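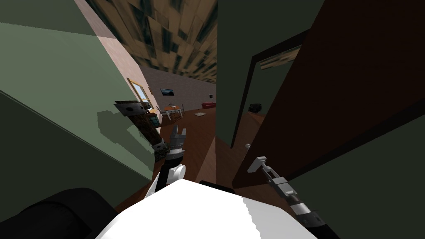
Home Diary Archive About Contact

Search this diary Go

August, late, with tea

Went to the Tonell open day after all. I had told Alper Kahraman I would only stay for the coffee, and then the coffee ran out before I got there, so I was left with the robots.

The morning belonged to Illutari, who had taken the big room and put their simulator up on the wall. You sit in a chair that used to be somebody's dentist's chair, I would swear to it, and look out through the robot's eyes into a house that exists only on a hard drive. Green walls, brown floor, a red sofa at the far end that I wanted to go and sit on. Two long arms stick out in front of you like you're sleepwalking. One of them had hold of a long block. The other was up by a doorknob, and the door was open, so I took my time wondering what I could contribute.

The whole house leans. Alper says you get used to it. Alper also says that about his driving.

They have run this house 3,759 times, according to the young woman with the clicker, and she said it the way people tell you their cholesterol. A man behind me asked whether the robot would ever do stairs. She said there were no stairs in the house. He asked again, louder.

I got 20 minutes in the chair. My score was 85, which I was pleased with until I saw that a boy with a juice box had 107. His mother took a picture of the board. I did not take a picture of the board.

What stuck with me is how fast I started saying "my arm." I leaned to look around the door, in a real room, in a real chair, and bumped my real elbow — a nice bruise coming up tonight. Also the ceiling in there is a patchwork of brown and tan and near-black rectangles, and I have decided I'd move out over it.

After lunch (a sandwich, egg, warm) there was a talk by Melnychuk on warehouse shelving. I sat near the exit. Then Flendari had a table with pens. The pens are good. I took four and then went back in my other jacket.

Drove home past the lake with the windows down. Opened the front door, which sticks, with my hip and a bag of groceries in each hand, and thought that I'd like to see them simulate that.

Must call about the gutter.

This site uses cookies to remember your preferences. Accept Decline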